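Chapitre 3
Les travaux ordinaires : où en sont les machines ?

Dans les deux chapitres précédents, nous avons étudié le bras manipulateur comme un mécanisme : ses articulations, son espace de travail, la commande de sa pince. Nous supposions toujours que l'objet à prendre était connu et placé à un endroit connu. Dans une cuisine, cette supposition tombe très vite. Un bol n'a pas toujours le même contenu, et une cuillère laissée dedans change complètement la manière de s'approcher.

L'étudiant demande souvent pourquoi une machine qui soude une carrosserie avec précision ne saurait pas servir à table. La question est bonne, et elle occupe tout ce chapitre. Nous la posons pour deux lieux, la maison et le petit atelier, car les difficultés y sont presque les mêmes.
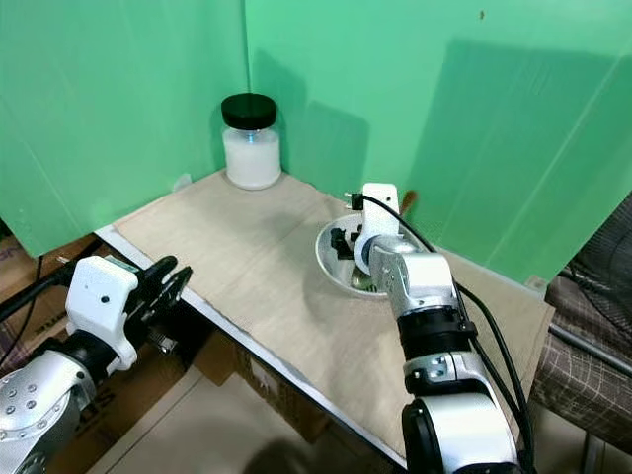
3.1 Ce que l'on appelle une tâche

Nous appelons tâche une suite de gestes qui a un état de départ, un état d'arrivée et une tolérance. Débarrasser des assiettes est une tâche. « Ranger la cuisine » n'en est pas une, tant que l'on n'a pas dit ce qui doit se trouver où.

La tolérance est la partie que les débutants oublient. Une assiette posée à 5 cm de sa place est acceptable pour une famille – elle ne l'est pas pour une pile, où l'assiette suivante doit reposer sur la première. Shamim Jadoon, qui a enseigné ce cours avant moi, faisait écrire la tolérance avant toute autre chose, et je garde cette habitude.

Prenons l'assiette plus en détail. Son bord est mince et peu élevé. La pince doit l'aborder de côté, avec un doigt qui passe dessous, ou bien pincer le bord par le dessus.
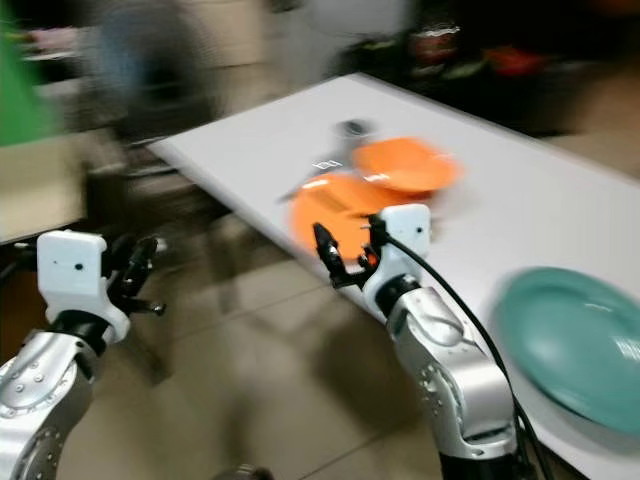 Dans les deux cas, une petite erreur de hauteur suffit à pousser l'assiette sans la saisir. L'être humain corrige cette erreur par le toucher, souvent sans la remarquer. Une machine qui se fie seulement à ses caméras doit la corriger par la vue, au moment même où sa propre pince risque de cacher le point de contact.

3.2 Réussir une fois, réussir toujours

Dans l'atelier Vorstead, Cúc Mạch a fait répéter une même tâche de rangement 688 fois, sur plusieurs semaines. Son cahier d'essais sera utilisé dans les exercices. On y apprend surtout que les échecs ne sont pas répartis au hasard : ils se groupent après un changement de lumière ou de vaisselle. Un taux moyen, calculé sur 100 essais faits le même matin, ne dit donc pas grand-chose de la journée suivante.

Le bol pose un problème d'une autre nature. Le bras qui travaille au-dessus peut en masquer une partie, et le contenu se déplace dès qu'on le touche. 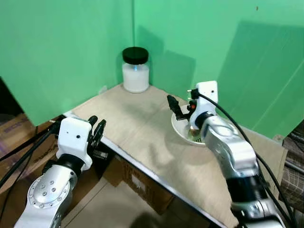
Fig. 3.3 – Pince au-dessus d'un bol blanc ; au fond, un bocal à couvercle noir.

Nous reviendrons sur ce cas à la section 3.4, après avoir défini la notion de reprise, c'est-à-dire la capacité de la machine à constater son échec et à recommencer le geste depuis un état sûr.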